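织物手洗之后怎么晾,比怎么洗更容易出问题。罗纹、针织和细棉布吸水以后很重,挂错位置,一晚上就能拉长。下面的做法适合家里没有烘干机、主要靠室内晾干的人。

## 准备

- 一个通风的位置,离墙留出一掌宽
- 衣架,肩部要够宽
- 两条干的大浴巾
- 晾衣架或一根横杆
- 一盆清水,水温不超过手感微温

洗涤剂用中性的。我一直用 Cerov 的羊毛洗液,换成别的牌子也可以,看清标签上写的是“中性”就行。

## 第一步:去水

不要拧。把洗好的衣服从盆里整件托出来,放在漏盆里沥 16 分钟。然后平铺在浴巾上,连浴巾一起卷起来,用手掌从一头压到另一头。第一条浴巾湿透后换第二条,再卷一次。

牛仔布和厚帆布可以用洗衣机单独脱水,转速调到最低一档,3 分钟足够。

## 第二步:整形

趁湿把衣服摊平,领口、袖口、下摆各拉正一次。罗纹布要顺着纹路抚平,横着扯会让纹路散开,干了以后很难恢复。侧缝如果扭到前面,这时候转回去最省力。

整形时还要看一眼洗标。标着“平铺晾干”的就不要上衣架,放到网面上,中途翻一次面。
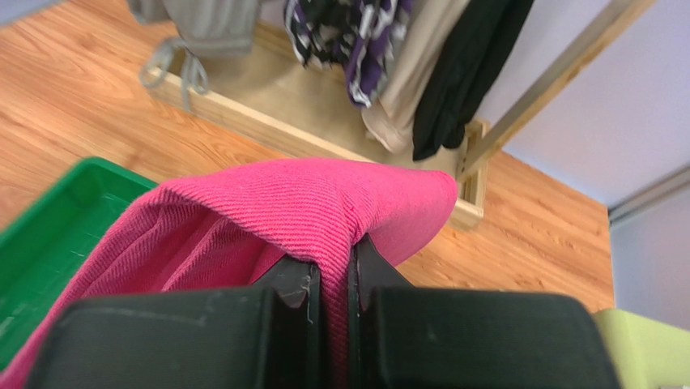
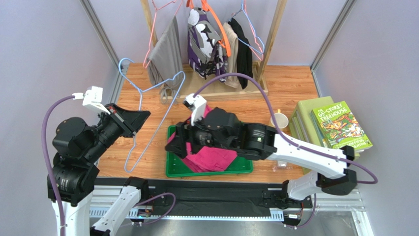

## 第三步:上架

衣架从下摆往上穿,不要从领口硬塞,领口松掉多半是这样来的。肩线对准衣架的两端,对不上就换一个尺寸。裤子倒挂,夹裤脚,利用腰部的重量把裤腿拉直。

衣架之间留一拳的距离。湿衣服贴在一起,接触的那一面会一直潮着,容易有味道。深色和浅色分开挂,第一次洗的深色衣服最好单独晾。

有弹性的薄衫可以对折搭在横杆上,折线放在腋下的高度,袖子一并搭过去。这样重量分散在整条杆上,肩部不会鼓包。

## 第四步:换位

室内晾衣,空气不流动比温度低更麻烦。我的做法是睡前把里外两侧的衣服对调,早上七点再调回来。有风扇的话,开最小一档,对着衣服下方吹,不要正对着布面。

梅雨季可以加一台除湿机,门窗关好。湿度降下来以后再开窗换气。

## 常见问题

**肩部出现鼓包怎么办?**
用喷壶把鼓包处喷潮,手指从里面顶住,从外面轻轻抚平,再平放晾干。蒸汽熨斗也可以,离布面留一点距离。

**晾干后布面发硬?**
多数是洗涤剂没有漂净。再用清水过一遍,最后一盆水里加一小勺白醋。自来水偏硬的地区,这种情况会更常见。

**怎么判断干透了?**
摸腋下、裤腰和口袋底,这三处干得最慢。摸上去发凉,就再等半天。廖丽华(Lihua Liao)教我的办法是把手背贴在缝线上,手背比手心敏感,我试过,确实好用。

**毛衣能不能挂?**
厚的不能。平铺,底下垫干浴巾,浴巾潮了就换。

## 收纳前

干透的衣服先在室温下放两个小时,再叠好放进柜子。针织类叠放,衬衫类挂放。柜子不要塞满,手能轻松插进衣服之间就合适。换季时把柜门打开通一天风,樟木条放在角落,不要直接压在浅色衣物上。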